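# Leave the motor out for longer

Most people who start a robot in a shared workshop buy the motors first. I did the same, and I now think it is the wrong order. A gripper you hold and work with your own hand will teach you more in a month than a motorised one will in a year, and it costs very little.

Our bench at Sampaio has had both. The motorised gripper took Bernardo Mota and me most of a winter. It drew too much current, the wiring kept pulling loose, and when it dropped something we could never say which part was to blame. We spent 204 pounds on it and it sits in a drawer.

The hand-held kind has screws, two fingers and a linkage. If it slips, the fault is in the shape of the fingers or in how you came at the cloth. You feel it slip, too, which no cheap sensor will give you.

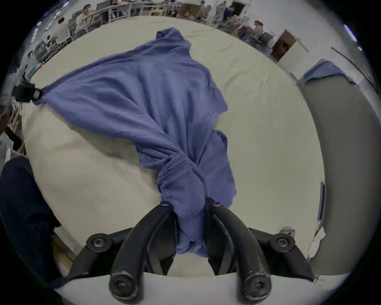

Cloth is the best test for a home build, and I would put it ahead of the blocks and cups that most club projects begin with. A block is the same block every time you pick it up. A blue garment, likely a T-shirt, pinched between two black plastic fingers goes into a twist, the hem wraps round at an angle, and the far end of the garment does something else again. Fingers that cope with a cup may be no use on a stitched edge. It is better to learn that while a new pair of tips is still a small print and an evening's filing.

Madalena Fonseca disagrees with me. Her view is that a person's wrist hides bad design – we correct without noticing, and the motor won't. She has a point, and I would not build a whole arm on hand trials alone. But she printed nine sets of fingers before she had one she liked, and she had to rewire for four of them.

Wear is the other argument. The big screws at the base of the fingers go grey and scuffed, and that shows you where the load goes. On the motorised one we had covered all that with a housing.

So my advice to anyone joining on a Wednesday is to print the fingers, leave the motor on the shelf and bring some old shirts.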